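Paper cups, foam and a handle that nearly fits my hand

27 Aug 2024

So the gripper is alive! Well, alive in the sense that it opens and closes and has screws in it. Those of you who have been reading since last November will remember I started this with a drawing on the back of an electricity bill and a lot of confidence, and I'm very happy to report that I now have a proper hand-held gripper to play with and only slightly less confidence.

For anyone new: the long-term plan is a small arm for the bench at Woltano, the shared workshop where I spend most of my evenings and far too much of my filament budget. The arm itself is still a box of motors. What I've been building in the meantime is the bit on the end, with a handle where the arm will go. You hold it, you squeeze, you pick things up, and you find out what your fingers (the printed ones) are bad at before you've bolted them to something that can swing them into a wall.

I've been calling the whole thing Peixoto, after the street I lived on when I first got hold of a printer. Margarida Morais thinks it sounds like a cat. I can't argue with that.

The fingers went through more versions than I kept track of. The first pair were thin and elegant and bent like breadsticks. After that I stopped trying to make them pretty and made them chunky, with a flat face on the inside and screw holes for everything, and they have been brilliant ever since. If you're making your own, go thick! You can always shave a bit off later. I printed these slowly, with more walls than the slicer wanted to give me, and I have yet to snap one.

The padding is where all the fun has been. Bare plastic against a paper cup is hopeless. Either you squeeze gently and the cup slides out, or you squeeze properly and you've got a folded cup. I tried rubber bands, then bathroom sealant (don't, it took me two days to get it off the table), and then Benvinda Prata handed me an offcut of dark fuzzy foam from her camera case project and said to stop being silly and glue that on.

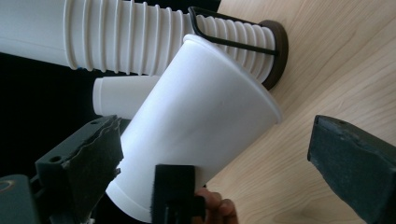
Large cup between the fingers, foam looking a bit ragged at the edge.

I love the foam. It gives just enough that you can feel the cup settle into it, and it doesn't mind that the cup is a cone and the fingers are flat. The trouble is the edges. Mine are already going, and I think that's down to me cutting it with scissors and then being stingy with the glue. The next set will be cut with a fresh blade against a steel rule, and I'm going to wrap the foam over the tip and fix it round the back so there's no loose edge at the front to catch on things. I might also cut a shallow pocket into the printed face for it to sit in. That means reprinting both fingers, but it's an overnight job and I sort of enjoy coming in to find them finished.

Why paper cups? They're cheap, they're light, they're all the same shape, and they tell on you immediately. A block of wood will forgive any amount of squeezing. A cup won't. I bought a big sleeve of them for the workshop kitchen and then quietly moved it to my bench, which has been noticed. I've got a smaller size as well, so I can go back and forth between the two and see how much travel I really need from the jaws. More than I'd allowed for, is the short answer. The big ones want the fingers well apart before you even get near them, and on the old linkage I ran out of squeeze at one end or the other.

The linkage is the part I'm proudest of, so bear with me. I wanted both fingers to move together from one squeeze, and I wanted to be able to take it apart a hundred times without chewing up the plastic. Self-tapping screws are fine the first few times and then the hole goes soft and you're packing it with bits of matchstick. So it's threaded inserts now, the brass kind that you push in with a soldering iron.
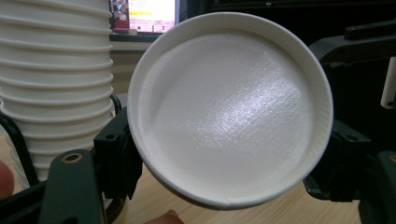

They are the most satisfying thing I've done at that bench all year. You rest the insert on the hole, put the iron in it, wait, and down it goes into the plastic like a spoon into cold honey. My first couple went in wonky because I was pushing. You don't need to push! Let the weight of the iron do it, stop when it's nearly level, then press it flat with something cold and metal (I use the back of an old chisel). Leave it alone for a minute before you put a screw anywhere near it.

I've put up a little note about hole sizes on the Skoseo page, which is where all my printable parts live these days. The files for the fingers are there too. The handle isn't, because the handle is still wrong. It fits Margarida beautifully and it nearly fits me, and I'd like it to fit both of us before I inflict it on anyone else. Her hands are smaller than mine and I end up with my fingertips curled round further than they should be. I think the grip needs to be longer and a touch slimmer at the top.

Next on the list is a motor. I've got a small geared one from Flimia which has been sitting in its bag while I made up my mind about the fingers, and I've rigged up a test on the bench supply to see how hard it pulls. Roughly 80 newtons at the cord, by a luggage scale I don't entirely trust, so far more than a cup needs -- the job will be teaching it to stop early. Benvinda wants me to watch the motor current and back off when it climbs. I'd been leaning towards a spring in the cord, mostly because I have a drawer full of springs. We'll probably end up trying both.

If you've used a different padding that grips well and doesn't fray, please leave a comment! I've had one suggestion of the stuff that goes under rugs and I'm off to buy some tomorrow.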